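From: workshop list
Date: Wed 14 March
Subject: Re: [bins] Sheet-metal bins for blocks: liners, drain holes, scuffing

Replying to the message below, as I've been using one of the large grey bins on my bench since November and I can answer most of it. I've cut the quoted text down to the parts I'm replying to.

> We are fitting out a sorting bench for offcuts and painted blocks and
> have been offered a batch of the open-topped metal bins that Cenine
> sell. Before we say yes I would like to hear from anyone who has
> used them for a few months.

I have two. One came new from Cenine and the other was second-hand from a unit that was closing. They are the same pattern, with the tall back and the low front, and they take up most of a bench. If your bench is narrow, measure it first. Mine only fits because I moved the vice.

> First, how does the floor hold up? The one we looked at was shiny, and
> I assume it won't stay that way.

It won't. The floor goes blotchy quite quickly. On mine the middle has gone dark where things get dragged about, and there are bright scratches out near the edges. None of it is deep enough to catch a fingernail. I tried a metal polish on the second-hand one and it looked better for a week, so I have stopped bothering. If you want to keep the finish you will need a liner, but see below.

The sloped panel at the back wears too. It has a rough dark patch on it where the finish has gone, which I rubbed down once with a fine pad. That took off the worst of the roughness and made no difference to the colour. I don't think it matters for blocks. For anything with a soft surface I would cover it.
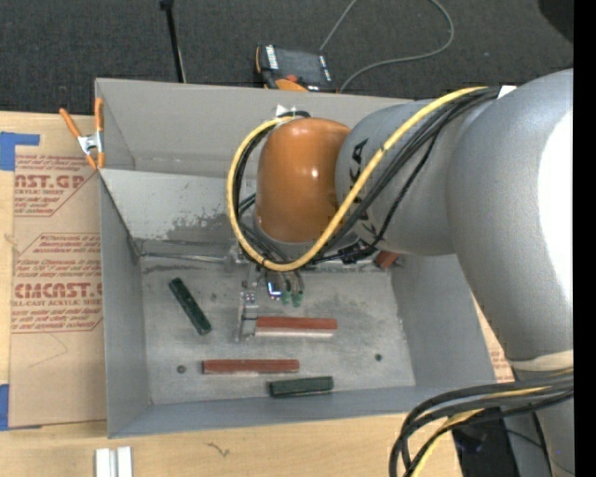 On numbers, I would keep them low. The catalogue suggests 80 blocks to a bin, and you can get that many in if you don't mind tipping them all out to find one. For sorting I put in a handful at a time. With only a few on the floor you can tell the red from the green straight away, you can get hold of the long ones without moving the others, and nothing ends up wedged against the wall. The rest wait in a crate under the bench.

> Second, do small pieces get stuck under the sloping panel or in the
> corners?

The rear corners are the awkward part. A block that ends up back there is hard to see from the front and you tend to find it when you think you have finished. I now clear the back of the bin first and work forward. Along the bottom of the sloped panel there is a thin metal strip, and dust and splinters collect against it. A stiff paintbrush gets them out. I haven't had a whole block go under.

> Third, would you line it? Iltari do a rubber mat and Valente do a felt
> one, and we can't decide.

I've tried both. The Iltari mat is quieter and easy to wipe, but the long blocks drag on it and the mat rucks up in front of them. The Valente felt lets them slide but fills with sawdust, and you have to take it outside and beat it. I've gone back to the bare floor. It is noisy when something is dropped in, and if other people work in the same room that may decide it for you. I'd try one mat before ordering for the whole batch.

> Last, is the wooden top strong enough underneath, or should we put
> a board down?

My tabletop is a light wood and it has been fine. The bin's lower edges did mark it when I slid the thing about, so I now lift it, with help, or put an old towel under it before moving it. A board would do the same job, but it raises the front wall and you will notice that in your wrists by the afternoon.

A few other points you didn't ask about:

- The rim on the left wall is folded over and safe to lean on. Run a cloth along the other edges before you use your hands. My second-hand one had a burr that needed filing.
- There are small dark spots on the floor that look like holes. Don't count on them for drainage. I sweep mine out and wipe it with a damp cloth, and I don't put water in it.
- Paint from the blocks does rub off on the metal. Red shows more than green. White spirit on a rag shifts it.

As to price, I paid full price for the new one and wouldn't again. If the batch you have been offered is anything like my second-hand bin, take it and spend the difference on decent crates. The Onura ones stack properly and have a slot for a label.

I'm happy to measure anything if it would help, inside or out. Send it to the list so others can see the answer.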